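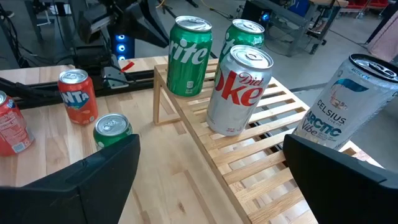 The restocking bench at Nanwood starts work at 6 a.m., before most of the people it concerns have found their coffee. Two arms share one butcher-block table. Between them they handle mixed soft drink cans, picking from the tabletop and filling a slatted wooden rack. For most of the company's history that job was done by hand, by whoever was on the early shift.

Nanwood assembles drink orders for offices and small shops. The orders are short and mixed, which is why the work stayed manual for so long. A full pallet of one product needs no judgment. A rack with diet cola, lemon-lime and a slim energy drink needs a picker who can tell the products apart, change grip width between a standard can and a narrow one, and put each down without denting it.

Tuulikki Sjöberg, who runs operations, bought the cell after a visit to Gruvberg, where a similar pair of arms was sorting jars. Installation took 9 days. The trial target was 216 cans per hour with both arms running, a figure taken from the average of a rested human picker. The cell reached it in August, on upright cans only. Cans lying on their sides took longer.

The difficulty is mostly geometric. An upright can offers a rim, a vertical wall and a predictable height. A can on its side can roll under light contact, and its label may be turned to the table. Reflective lids add glare to the camera image, and a silver body gives the depth estimate less to work with than a colored one. The fingers therefore close in two stages, a slow approach to contact and then a short squeeze to a fixed force limit.

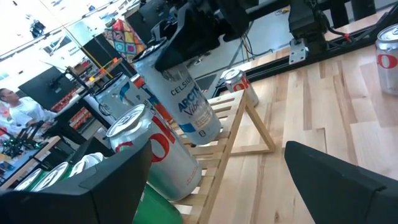
Why use two arms for a job one person did with one hand?

Because the arms lack the fine adjustment a person makes inside a single hand. A picker turns a can with the fingers while moving it. The cell has to hold it with one arm and correct the angle with the other, or put it down and grip again.

The division of labor has shifted accordingly. Fulvio Greco packed orders for 8 years and now supervises the cell. He loads the table, clears faults and decides which errors are worth reporting. His log uses four codes: slip, wrong product, bad angle and "other," the last of which he would like to abolish. His wrists hurt less than they did. He also walks less, and says the day is longer for it.

"Packing, you knew when you were finished," Greco says. "With this I am waiting for something to go wrong, and that is a different kind of tired."

Marisa Sartori, the shift lead, had a more practical complaint. Under the old arrangement a late order meant moving one more person to the bench. The cell has a fixed rate, so late orders now go to a manual station at the other end of the floor, staffed in rotation. Sartori redrew the rota twice. The second version limits supervision to two hours at a stretch, after which the supervisor changes places with a packer.

Pay took longer to settle. Fiorella Cirillo, who represents the floor staff, argued that supervising was skilled work and should be graded that way. Management's first offer treated it as packing. The present agreement adds a supplement for anyone who completes the fault-handling course, and six people have done so. 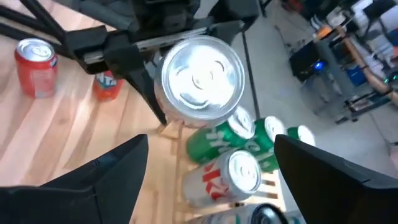
Who decides when the cell stops?

Any person on the floor can stop it, at any time, without asking the shift lead. Restarting is restricted to staff who have passed the course, and each restart is logged with a fault code.

Leonardo Dal Bello, the integration engineer from Sheehan, still visits every second week. His current work is on the rack itself. The slats leave gaps, and a can set down at a slight angle can settle into one – a minor matter for a person, who nudges it, and a new pick for the arm. A closer slat spacing is on order.

A second cell, which the staff already call Gosia, is planned for the bottle line. Sjöberg has agreed to leave the manual station in place when it arrives. Greco has asked to be on the installation crew.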